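## 4. Changes in Work at the Pouring Station

### 4.1 Setting and division of labor

The Bermúdez site of Flirance prepares portioned drinks for the wards of two neighboring clinics. Before the change described here, all portions were poured by hand at three standing positions. An assistant took a cup from the stack, opened a bottle, poured, checked the level by eye, and moved the cup to a tray. The same person also restocked bottles, answered the ward telephone, and wiped down the surface between batches. In our shift observations pouring took up the largest part of working time, yet the assistants rarely named it when asked what their job consisted of. They described the work as keeping up with the wards.

The trial cell replaced one of the three positions. It consists of two arms facing a white tabletop, with a cloth hung behind the table, and it was run by the integrator Bredivus. The arms were first operated by the assistants through hand controls, and the recorded motions were used to train the controller. Autonomous operation began in September 2019. The remaining two positions stayed manual throughout, and assistants rotated between them and the cell within a shift. 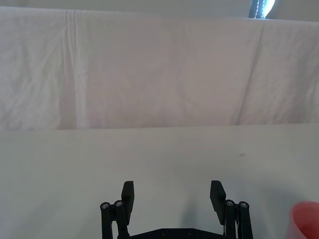 Rotation was agreed before installation. The works agreement required that no assistant stay at the cell for more than half a shift, and that time spent recording motions be paid at the same rate as ordinary production. Both conditions were kept. What the agreement left open was who would answer for a portion that was poured by the cell and found short on the ward. Under the manual routine the tray slip carried the initials of the person who had poured. Cell portions went out with the initials of whoever was on duty there, and three of the assistants objected to signing for a level they had checked only by sampling. The slips were changed in the fourth week to show a separate mark for cell output.

### 4.2 Data

We use two sources. The first is the event log kept by Sillosier, the site's production software, to which the cell controller writes the start and end of each cycle and every stop. The second is a set of interviews and shift notes collected by the second author, Janka Tóth, who had access to the floor during all shifts in the study period. The period covers 40 shifts. The log contains 1,323 completed pour cycles at the cell and 3,605 portions from the two manual positions. It also contains 351 entries in which an assistant intervened.

The intervention entries are uneven in quality. The assistant chooses a cause from a menu on the touch panel, and in the first week the menu had only "bottle," "cup," and "other." It was extended after the assistants asked for a cause that did not suggest a handling mistake on their part. We recoded the early entries from the shift notes where the notes allowed it and left the rest as "other." Times are taken from the controller clock. Portions poured by hand are logged per tray, so no cycle time can be given for a single manual portion.

### 4.3 The pour as divided work

In the cell, a pour is split between the controller and the person on duty. The assistant sets out the cup, opens the bottle, and presents it where an arm can close on it. The controller lifts, moves, tilts, and returns. The step that the assistants followed most closely was the approach, when the neck of the bottle comes down toward the rim of the cup (Figure 1). A small error at this point puts liquid on the table, and the assistant must then stop the cell, wipe, and enter a cause.

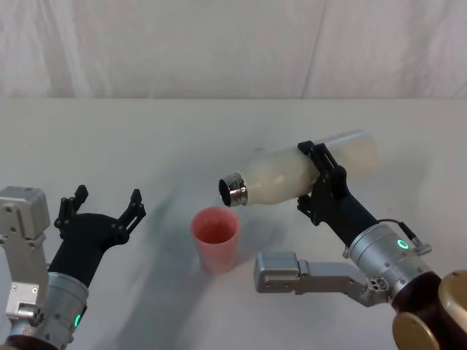 *Figure 1. Approach position. The right gripper holds the bottle near the middle of its body with the neck pointing down toward the cup; the left gripper is open.*

Several assistants reported that they could tell early whether an approach was going to end well. Their accounts agree on the cue: the angle of the bottle at the moment the arm slows. They had learned to read the same angle in their own hands, and two of them said that watching it in the gripper was more tiring than holding it. The log cannot confirm this, but the shift notes do show assistants standing with a hand near the stop button during approaches well into the study period, after the number of spills had fallen. The training material from Bredivus describes the role as "periodic supervision." Observed behavior was continuous supervision during one part of the cycle and almost none during the rest.

Bottles were a second source of friction. The bodies are soft and give under the grip, so the way a bottle sits between the fingers depends on how full it is. Assistants compensated by sorting. Full bottles were sent to the cell and partly used ones were kept for the manual positions. This sorting appears in no procedure and in no log field. It added a handling step to the manual work and made the cell's figures look better than they would have been with bottles in the order of delivery. We return to this in Section 5.2.

### 4.4 Resets and waiting

Between cycles the arms go back to a rest pose and the assistant prepares the next cup. The controller will not start until its cup check has passed, and a failed check accounts for a large share of the entries coded as "cup."

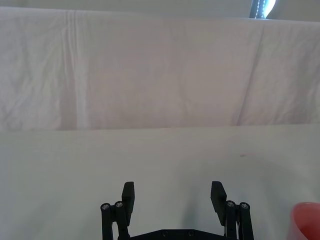
Cup placement was the subject on which the assistants and the integrator's engineers disagreed most. The engineers asked for the cup to be set at a fixed spot near the center of the table. The assistants, who worked from the side, found this spot awkward to reach and tended to set the cup closer to themselves. From a standing position the difference looks minor. For the wrist cameras it is large: with the gripper open and nothing between its pads, a cup set down close by can be reduced to part of a rim at the far right of the view, low in the corner, while the middle of the view holds only tabletop and the cloth behind it. A cup check that relied on this view alone would have little to work with. The engineers first proposed a printed outline on the table. The assistants preferred a change in the rest pose, and after a joint review the pose was changed. Entries coded as "cup" became less frequent in the following shifts, though the menu was revised in the same week and the two effects cannot be separated.

Waiting also took a different form. At a manual position, a pause belongs to the worker, who can use it to restock or take a call. At the cell, a pause is set by the cycle and is usually too short for either. Assistants filled it in different ways. Some prepared cups ahead, which crowded the side shelf and was later forbidden. Others turned to help the neighboring manual position and were called back by the panel tone. The tone was mentioned in every interview. It sounded the same for a finished cycle and for a failed check, and the request to give the two events different sounds was still open when data collection ended.

### 4.5 Effects on skill and pay grade

Manual pouring was never listed as a skill in the site's grading scheme. Work at the cell was, under the heading "operation of automated equipment," and assistants who completed the two-day course moved up one grade. The effect on the floor was mixed. Those on the higher grade were called more often to stops, including stops that occurred while they were assigned elsewhere, and the half-shift limit did not count these calls. The site lead treated them as ordinary assistance between colleagues. We counted them as cell work in the analysis that follows, and the hours reported in Section 5 are therefore higher than those in the site's own summary.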